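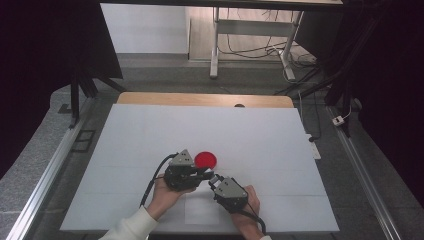
A red disc on a white board laid over a wooden table.

Preparing a table display for the members' exhibition

Mumholm Community Hall provides tables to all groups taking part in the members' exhibition. These instructions explain how to prepare a display and how to book a table. Groups that exhibited in earlier years should read them again, as the rules on fixings have changed.

Before you begin

Each group is given one table. You will need a tape measure, a soft pencil, scissors, removable putty and a clean dry cloth. Labels may be written by hand or printed, but all the labels on one table should be in the same style.

Step 1. Choose your objects
Select fewer objects than you think you need. Visitors spend longer at a table with clear space between the items. Anything fragile or of high value should be entered on the loan form, with the owner's name.

Step 2. Cover the table
Wipe the table and let it dry. A plain, pale covering suits most objects. Cloth should be ironed and must stop short of the floor. Do not use drawing pins, staples or strong tape on any hall furniture.

Step 3. Set out a trial arrangement
Place the largest object first, a little away from the centre, and build outwards. Low items go to the front. Walk to the other side of the table and look again - visitors will see it from there, and often from a wheelchair or a child's height.

Step 4. Write the labels
Give the title, the maker and the date, followed by one or two sentences. Ask someone outside the group to read them. Labels should lie flat or lean against a small block, and should not be stuck to the objects.

Step 5. Make a record
Draw a simple plan of the finished table and keep it with your loan forms. It will be needed if objects are moved for cleaning.

Booking

Table requests for the July exhibition must reach Nafula Nyamweya, Exhibitions Secretary, by 31 May 2021. Late requests will be placed on a waiting list. Display lamps can be borrowed from the hall - please ask when booking.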